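Diary > Rooms and Furniture > The Big Table

Search this diary... Go

27/11/2024

Big table day! I have been looking forward to writing this all afternoon and now I've got tea, a biscuit and very sore forearms, so off we go.

I woke up far too early, the way I used to before school trips, and lay there going over the doorways in my head. The top is 195 cm long and the turn at the end of the passage is mean, and I'd convinced myself at some point in the night that it would have to go back. So before breakfast I was out in the passage in my dressing gown with the tape measure, holding one end against the skirting with my foot. It fitted on paper. I measured again after toast and it still fitted, only with a slightly different number, so I went with the first one.

The van from Jaltetti came while I was rinsing the cups. Two very cheerful people, both in shorts in this weather, and they had the top in through the front door and standing in the passage before I'd properly got my shoes on. Then the turn. They stood it on its short end, walked the bottom round, tipped it back, and it went past the light switch with just enough room for a finger. I made a noise. One of them laughed at me, quite rightly.

I'd cleared the room last night, mostly by putting everything on the landing, so the landing is now a disgrace and I have to go sideways to reach the bathroom. Worth it. The old table went out the same way the new one came in, and I was surprised not to mind more. It was a good little table for what it was, but I have spent years doing everything on it in stages: cut out half the fabric, fold it, slide it along, cut the other half, find that the first half has gone crooked. Wrapping a parcel meant moving the lamp. Having anyone to eat in there meant moving my whole life on to the bed.

And now there's this great big pale thing! I'd gone back and forth over the colour for weeks. The catalogue calls it Mazurek, which tells you nothing at all, and on the little sample chip it looked like the inside of an envelope. In the room it's much nicer. Beige when the cloud comes over, cream when the light is on it. It has changed several times today and I liked it every time. The yellow edge was the bit I was least sure of. I very nearly asked for the plain one. It's only thin, a narrow strip of yellow along the near side as you sit down to it, but it makes me happy each time I come through the door, like finding the good pen in the drawer. I went out and came in again on purpose. More than once.

Legs took longer than they should have. The instructions were a single sheet with drawings so small that I had to fetch the magnifying glass, and I put the first one on facing the wrong way and had to start again. There were 8 bolts in the bag and I only needed to lose one under the radiator to make a proper job of it. Got it out with a knitting needle. After that it was easy going, and turning the table over was the only moment I wished for another pair of hands, but I managed it with a folded duvet on the floor and a lot of muttering.

Then the floor. I knew it wasn't level (a dropped bead always goes to the same corner) but I hadn't thought about what that would do to something this long. It rocked. Not a lot, but lean on the far corner and the near one gave a little tap. I tried a folded bus ticket, then a folded bus ticket and a bit of card, and then remembered the little felt pads in the tin with the curtain hooks. One pad and half of another. Not a wobble since. I've been leaning on all the corners whenever I pass, and it just stands there.

Where to put it was a whole argument with myself. My plan had been the window, long side against the sill, because that's what I drew on the squared paper. So I pushed it there first and sat down, and it was lovely for the light and hopeless for everything else, I couldn't get round it and my chair was up against the bookcase. Second go, across the middle. Felt like a meeting. Third go, the way it is now, running away from you towards the wall, with a walking space left along the side – and I knew straight away. I can stand at the near edge and reach most of what I want, and for the rest I go round.

I did a bit of everything on it, just to see. I unrolled the winter curtain lining, which I've never once seen flat in this house, and chalked the hem in one go from end to end. One go! It took me 9 minutes. Last time I did a pair of these it ate a whole evening and I was cross by the end of it. Then I rolled that up and got the map of the coast path out, the one that comes in two halves, and put the halves together, and followed the walk from Skurnel right round to the lighthouse without having to turn anything over. I'd forgotten the little loop inland by the reservoir. I would like to do that one again when the mud's gone.

After lunch I meant to bring the boxes back in from the landing and instead I sat down and admired it for a bit longer. Then I got out the Jundus, which is the soft soap I use for nearly everything, and gave the whole top a wash with a well wrung cloth, then again with plain water, then dried it with the old striped towel. There'd been a faint line of dust and packing fluff and now it feels really smooth under the flat of your hand. I like a first clean. You get to know where everything is, and I found a tiny nick on the underside by the back left leg that I shall never see again and have already forgiven.

Rules for the table, which I'm writing down so that I can be held to them. No hot pans straight on it. No cutting without the mat. Post gets opened and dealt with and does not live there. Mugs allowed, with coasters, and I do mean me. The glue gun stays on its tile. I might let the sewing machine stay out for a few days at a time in December, when I've got the stockings to finish, but it has to go back in the cupboard afterwards or I'll be right back where I started.

The cream and that little yellow edge:

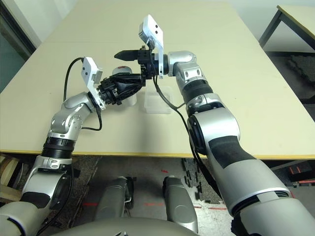 Won't a top as pale as that show every single mark?
It will show crumbs and pencil dust sooner than a dark one would, but a damp cloth and a drop of soft soap at the end of the day keeps on top of it, and tea wants wiping up before it dries.

I wrote that down because it was the very thing I kept asking myself in the shop, standing there with the chip in my hand, and I wish I'd stopped fretting and ordered it in the summer. My last table was dark and I spent years not knowing it was dirty until the sun came round. Give me the one that owns up.

Things still to do. The lamp needs a longer flex or a different socket, and I think a different socket, as I don't want to be stepping over anything. The chair is too low by a cushion. I tried it with the flat blue cushion and it was perfect for writing and a bit high for sewing, so perhaps two cushions of different sorts, I'll see how I get on. The shelf above wants moving along so it lines up with the table, or else the table wants moving along so it lines up with the shelf, and having got it where I like it I know which one I'd sooner shift.

And the boxes. I've decided not to carry them all back in just because that's where they were before. I'm going to open each one on the landing and only bring in what I'd miss. The ribbon box, definitely. The box of spare buttons, definitely. The box marked "useful", which I have moved house with and never opened, can wait for a day when I'm feeling braver. I had a quick peep under the flap and saw part of a bicycle bell.

Later. Couldn't keep away, so I had my supper in there, soup and the end of the loaf, with the crossword spread right out and the paper not even folded. I got further with it than usual and I'm giving the table the credit. It was dark by then and I had only the small lamp on, and the top had gone a sort of warm custardy colour that I hadn't seen in the daytime. I sat on well past the washing-up.

Arms still aching. Tomorrow I'm cutting out the stockings, all of them, in one sitting, and I've already put the scissors and the chalk ready on the windowsill.

Viewed 1021 times
Shares 8 | Comments 9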